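3.2 Sorting small items at shared tables

The second part of the study dealt with small desk items, mostly pens, markers and clips. In the interviews these were the things people said they lost most often, and they were also the things least likely to have a fixed place. Of the 65 people who kept a diary, 40 wrote down at least one search for a pen during the week. Most searches ended at a shared table, where pens had been left lying beside a container and not in one.
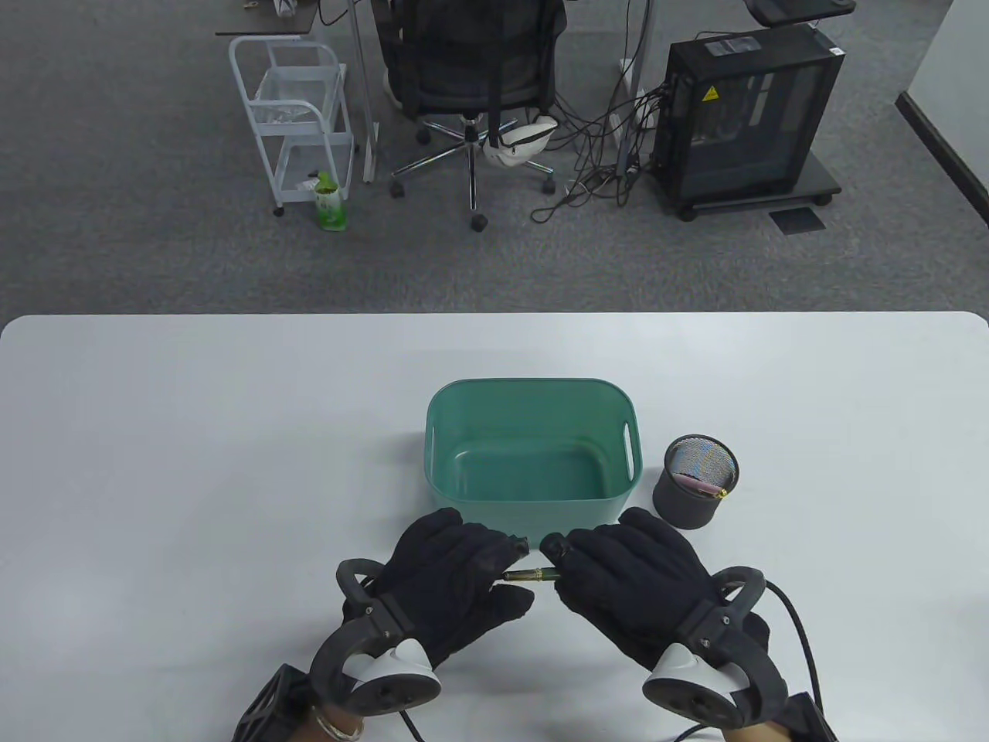 We therefore looked at two types of container, an open bin and an upright holder. Singhal and Mabaso had argued in the Driltthorpe study that people choose the container with the larger opening when they are in a hurry. Our diaries agree with this only in part. People at the Kuson office used open bins for anything they meant to move to another room, and upright holders for anything they meant to use again the same day. The size of the opening came up in 5 diaries. Distance came up far more often - a holder that was out of reach was passed over, even by people who said they preferred it.

Color was a separate question, and we did not plan for it. Besnard raised it after reading the first set of diaries in June.
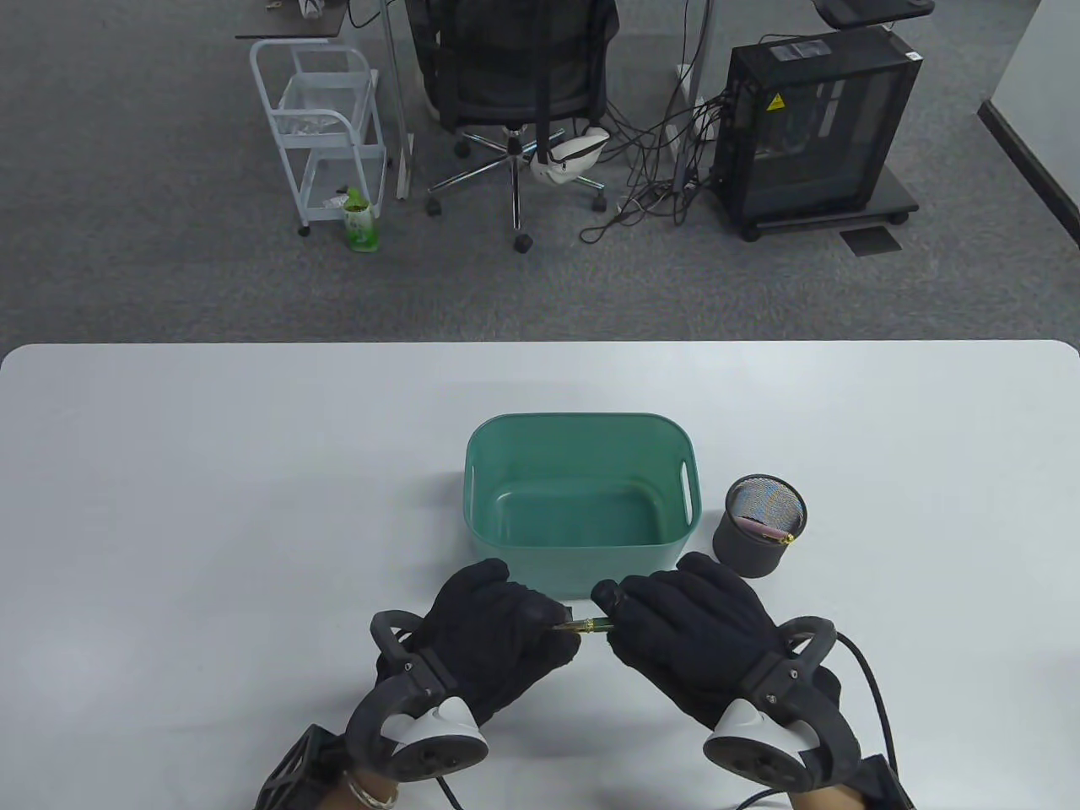

Figure 2. Open basket and upright pen holder on a white table.

Pens are harder to sort than clips or tape because the owner often cares which one comes back. Several diary writers named a single pen they would not lend. A pen standing in a mesh holder, like the pink and gold one in Figure 2, shows little more than its tip above the rim, and people who kept such a pen told us they knew it by the tip alone. At the bottom of a deep basket, the same pen would have to be looked for from above. Falcão suggests that this is why baskets collect pens that are never claimed, and the diaries give some support for that. We return to unclaimed items in Section 4.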